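Jukton Keeps Selling Microbead Scrubs After Promise To Stop

Print this article | E-mail this article

The household goods chain Jukton is still selling face and body scrubs that contain plastic microbeads, even though it told its customers that all of them would be gone from the shelves by August.

A check of the company's online store found 17 own-label products with polyethylene in the list of ingredients. Eight of them are sold under the Lernel name, which Jukton uses for its cheaper bathroom range. The others are hand cleaners and foot scrubs.

Microbeads are very small pieces of plastic. They are washed down the drain, and many are too small to be caught by the filters in water treatment plants. They then reach rivers and the sea, where fish and shellfish can swallow them. 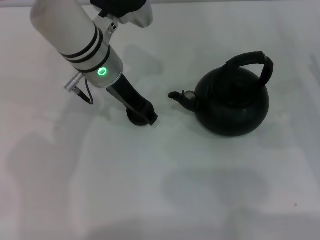
A white robotic arm over a pale tabletop.

Jukton made its promise last year, after a petition started by customers in Prurnholm, the town where the company has its main office. At that time it said the beads would be replaced with ground apricot stone and salt. It also put a green leaf sign on the shelves in all its stores, and this sign is still in place.

In a written statement, the company said that it had "kept the promise in full" because it stopped ordering the old scrubs before the deadline. The products which customers can buy today, it said, come from stock that was made earlier. To throw this stock away would create more waste, according to the statement.

The company did not say how much of the old stock is left in its warehouses. It also did not answer a question about the date on which the last of the products will be sold.
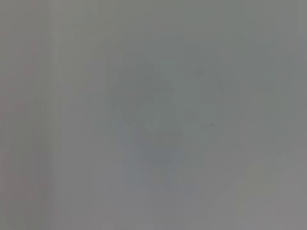 How can shoppers know if a scrub contains plastic beads?
Look at the list of ingredients on the back of the pack. The words polyethylene, polypropylene or nylon in a scrub usually mean that the grains are made of plastic.

The group behind the petition, Clean Water Prurnholm, said it was disappointed by the explanation. It collected more than 1000 signatures for the first petition and now plans a second one. The new text will ask Jukton to remove the leaf sign from its stores until the last scrub with microbeads is sold.

A smaller competitor, the pharmacy chain Thomas, took 12 similar products off sale in the spring and offered refunds to customers who brought back opened packs. Jukton said it has no plan to offer refunds.

We use cookies to improve your visit. By staying on this site you accept our cookie notice.

Contact us | Copyright, all rights reserved | Back to top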